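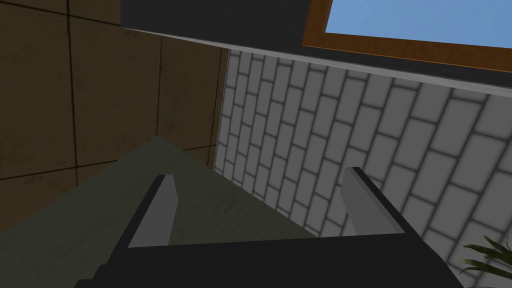

Dark green tabletop, seen from low down.

Right. Library hours. Again. Trernemstead is losing its Saturday opening from Sat 4 July and we're told it's fine, the app does everything now. Does it. Try getting a six year old to love an app of book covers.

I went last week. Queue at the desk, two lads revising, a man reading the paper from back to front. Saturday is when people who work can go. Not difficult. The council says it saves 863 pounds a month. Eight hundred and sixty three! They spent more than that on the new bins, I'd bet my own bin on it.
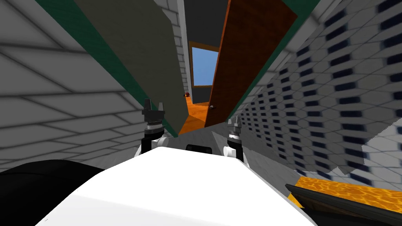
Els Postma wrote in after my last piece to say I was being sentimental, that the evening opening on Thursdays is hardly used and if we wanted Saturdays we should of turned up for them. Fair, partly. But Thursday evening is tea, homework, bath. Who planned that?

And the petition. Nearly 444 names, collected outside the chemist, in drizzle mostly. No reply yet. Not even one of those automatic ones.

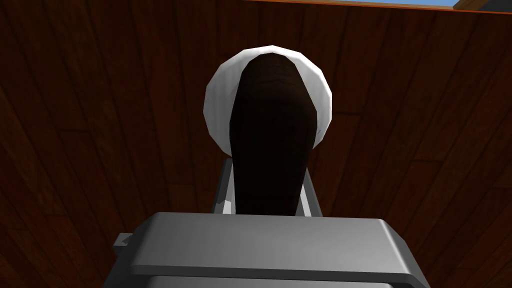 Which brings me to the money, becuase it always does. A library open when everyone's at work will look empty. Then somebody counts heads on a Tuesday morning and says look, no demand. Then Tuesday goes too. I've watched it happen with the baths and the 20 bus.

Cut a weekday if you must cut. Monday, say. Leave Saturday alone.

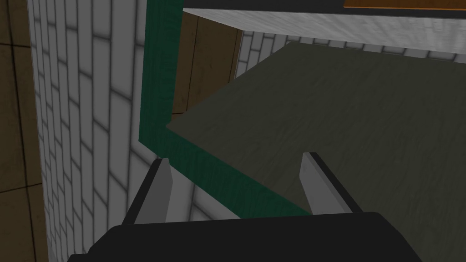

Dark green edging, turning at the corner.

Letters to the town hall by the end of July please. Paper ones, they have to open those.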